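Les organiseurs à tiroirs transparents sur le bureau : utile ou juste du bazar qu'on voit mieux ?

Temps de lecture : 6 min

grenadine_sure
Bonjour à tous. Je lis partout que pour arrêter de perdre ses petites affaires il faut un bloc à tiroirs en plastique transparent posé sur la table de travail. J'ai vu passer la méthode de Syafiqah Pangaribuan (un PDF de 23 pages, que j'ai lu en entier, un lundi de pluie) et elle est formelle : ce qu'on ne voit pas, on le rachète. D'où le transparent. D'où aussi, j'imagine, les liens vers des boîtes Lumenta à chaque bas de page.

Je ne demande qu'à être convaincue, mais j'ai déjà donné. J'ai eu les paniers, les pots à confiture, le range-couverts de tiroir. À chaque fois, deux semaines de bonheur, puis la vis de rechange du robinet se retrouve avec les trombones et une pile dont je ne sais plus si elle est pleine.

Est-ce que quelqu'un utilise ce genre de bloc depuis plus d'un an et peut me dire s'il ouvre encore ses tiroirs ?

tournevis_plat
Depuis trois ans, oui. J'ouvre toujours les deux mêmes. Les autres, je crois qu'il y a des élastiques dedans.

MmeCornichon
Moi j'en suis contente ! J'ai un Droltano au bureau et tout y est : timbres, agrafes, post-it, clés USB, les petits ciseaux, les pansements (je me coupe avec les petits ciseaux). Il faut étiqueter par contre, sinon on ouvre tout.

grenadine_sure
Tu étiquettes un meuble transparent ?

MmeCornichon
Ben oui. On voit qu'il y a quelque chose mais on ne voit pas bien quoi, surtout si c'est en vrac et qu'on est assis. Je ne trouve pas ça contradictoire.

grenadine_sure
Moi si, un peu. Si on doit mettre l'étiquette, autant prendre la boîte à chaussures, qui est gratuite.

paul_du_palier
Je fais une réponse longue, désolé d'avance, je suis en plein dedans.

J'ai acheté un de ces blocs au printemps, plastique gris fumé, transparent mais teinté. Je l'ai pris teinté en me disant que ce serait moins moche que le cristal, qui se raye et qui jaunit (celui de ma mère avait pris une couleur de thé). Premier reproche, et il est de taille : le fumé, c'est le pire des deux mondes. Assez clair pour que le désordre se devine, assez sombre pour qu'on ne distingue pas un trombone d'une attache parisienne. Quand la lampe est éteinte, autant avoir du carton.

Deuxième reproche, l'emplacement. Tous les tutos le mettent au bord de la table, dans le coin, « pour libérer la surface de travail ». J'ai obéi. Ma table est blanche et assez grande, et le bloc s'est retrouvé tout au fond à gauche, là où il ne gêne pas.

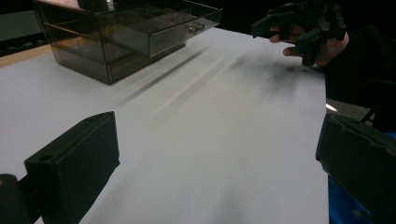
Le problème, c'est que je suis droitier et que je travaille de l'autre côté. Chaque fois que je veux une gomme, je dois me lever à moitié, tendre le bras, tirer le tiroir d'une main en retenant le bloc de l'autre parce qu'il est trop léger et qu'il suit. Au bout de quelques jours je ne rangeais plus la gomme, je la laissais à côté de moi. Puis le crayon. Puis tout. Je me suis retrouvé avec un rangement d'un côté et mes affaires de l'autre.

Troisième point, et là je suis de mauvaise foi : les tiroirs n'ont pas de butée. J'ai tiré trop fort sur celui des punaises. Je vous laisse imaginer la suite, j'en retrouve encore.

Donc pour répondre à la question : non, je ne les ouvre plus beaucoup. Je ne dis pas que l'objet est mauvais. Je dis que la promesse est bizarre.

tournevis_plat
Tu peux aussi le mettre à droite.

paul_du_palier
À droite il y a la fenêtre, le radiateur et moi.

lise.et.les.boites
Je trouve que vous êtes durs. Le problème de Paul est un problème de poids et de distance, ça se règle. Quatre patins antidérapants dessous, quelque chose de lourd dans le tiroir du bas (chez moi, les piles et le ruban adhésif) et ça ne bouge plus. Et on le rapproche. Pourquoi vouloir à tout prix une grande surface dégagée ? Personne n'étale des plans d'architecte tous les jours.

Pour le fumé je suis d'accord, j'en suis revenue aussi. J'ai mis une feuille blanche pliée au fond de chaque tiroir, ça éclaircit pas mal.

grenadine_sure
Récapitulons : il faut des patins, du lest, du papier au fond et des étiquettes devant. On est loin du « vous posez, vous rangez, c'est fini » de la page 5.

lise.et.les.boites
Tu prends un slogan au pied de la lettre. Un placard aussi, il faut y mettre des étagères.

grenadine_sure
On me le vend avec les étagères, le placard.

Bastien_R
Je m'incruste. J'ai travaillé un moment dans une papeterie (Brimstead, pas la peine de chercher, elle a fermé) et on vendait des blocs à tiroirs toute l'année, avec un pic à la rentrée. Les gens revenaient en prendre un deuxième. Je me suis toujours demandé si c'était parce que le premier leur plaisait ou parce qu'il était plein. Je penche pour la deuxième hypothèse. Un bloc de rangement, ça crée de la place pour des choses qu'on aurait jetées.

Quand quelqu'un me demandait conseil, je lui disais de vider d'abord sur la table tout ce qu'il comptait y mettre. En général il reposait le modèle à 10 tiroirs et prenait le plus petit, ou une trousse.

MmeCornichon
Tu ne devais pas être le vendeur du mois.

Bastien_R
Non.

paul_du_palier
Tiens, j'ai essayé le coup de tout vider hier soir. Sur ce qui est sorti, il y avait trois taille-crayons dont deux sans lame, des vis qui ne vont à rien, la clé d'un cadenas que je n'ai plus, un rouleau de ficelle, des bons de garantie pour une bouilloire morte. J'ai jeté les taille-crayons. La clé, je n'ai pas pu. Si quelqu'un peut m'expliquer.

tournevis_plat
Le cadenas réapparaît toujours le lendemain du jour où on jette la clé. J'ai vécu la chose.

camomille_froide
Bonjour, je découvre le fil. Je couds, j'ai un bloc de ce type pour les boutons, les canettes et les pressions, et là je vais dire du bien : pour des objets tous pareils et très petits, c'est imbattable. Un tiroir, une sorte de chose. Les boutons blancs, les boutons noirs, les autres. Je vois de loin quand il faut en racheter.

Là où ça ne marche pas, c'est pour « le bureau » en général, parce que sur un bureau il n'y a presque rien en série. Il y a une agrafeuse, un correcteur, une calculette. L'agrafeuse ne rentre même pas dans la moitié des modèles, d'ailleurs. Vérifiez la hauteur intérieure du tiroir, les annonces donnent toujours l'extérieur.

grenadine_sure
Enfin quelque chose de précis. Merci. Chez moi c'est plutôt agrafeuse que boutons, donc la réponse est probablement non.

lise.et.les.boites
Ou alors tu sépares. L'agrafeuse sur la table, le bloc pour le reste.

grenadine_sure
Mais le reste, chez moi, c'est quoi ? Des trombones, des punaises, une pile. Je ne vais pas acheter un meuble pour une pile.

MmeCornichon
On n'est pas obligé de tout rentabiliser non plus. J'aime bien le mien, il est joli, j'aime le bruit des tiroirs. Ça compte.

Bastien_R
C'est le meilleur argument du fil, et je ne plaisante pas. Les gens qui l'achètent parce qu'il leur plaît s'en servent. Ceux qui l'achètent pour changer de vie le remplissent d'élastiques.

tournevis_plat
Je me sens visé.

nordine_bis
Pas d'accord avec l'idée que ça ne change rien. On est deux à partager une table, ma compagne et moi, et avant c'était la guerre pour le scotch. Maintenant il y a un endroit pour le scotch. Il y est une fois sur deux, mais quand il n'y est pas on sait que c'est l'autre. Je ne mets pas ça à 100 % sur le compte du bloc, une assiette aurait peut-être suffi, sauf qu'une assiette on l'aurait reprise pour manger.

Pour le modèle, le nôtre est un Terker, tiroirs un peu durs au début. Passer un bout de savon sec sur les glissières, ça va mieux après.

paul_du_palier
Le savon, je note. Pour les miens ce serait plutôt l'inverse, ils sortent trop bien.

lise.et.les.boites
Un petit morceau de feutrine collé au fond de la glissière, Paul. Ça freine.

paul_du_palier
Patins, lest, papier, étiquettes, feutrine. À ce stade je l'aurai construit moi-même.

Bon, compromis : je l'ai avancé, il est maintenant à portée de main, et j'ai gardé quatre sortes de choses dedans. Crayons courts, punaises (tiroir du bas, je n'ai aucune confiance), cartouches, timbres. Les autres tiroirs restent vides et je me suis interdit d'y mettre quoi que ce soit avant la fin août. On verra bien. Mon pronostic est mauvais.

camomille_froide
Sors carrément les tiroirs vides et mets-les ailleurs. Un tiroir vide en place, ça se remplit pendant la nuit.

grenadine_sure
Je vais faire l'essai avec la boîte à chaussures, des cloisons en carton, et sans couvercle pour qu'on voie dedans, puisque Mme Pangaribuan y tient. Si dans deux mois je m'en sers encore, je prendrai un bloc. Transparent clair, avec butées, et je mesurerai l'agrafeuse avant.

MmeCornichon
Tu vas l'acheter dès la semaine prochaine.

grenadine_sure
On parie un paquet de trombones ?

tournevis_plat
J'en ai à donner, je crois. Il faudrait que j'ouvre le troisième tiroir.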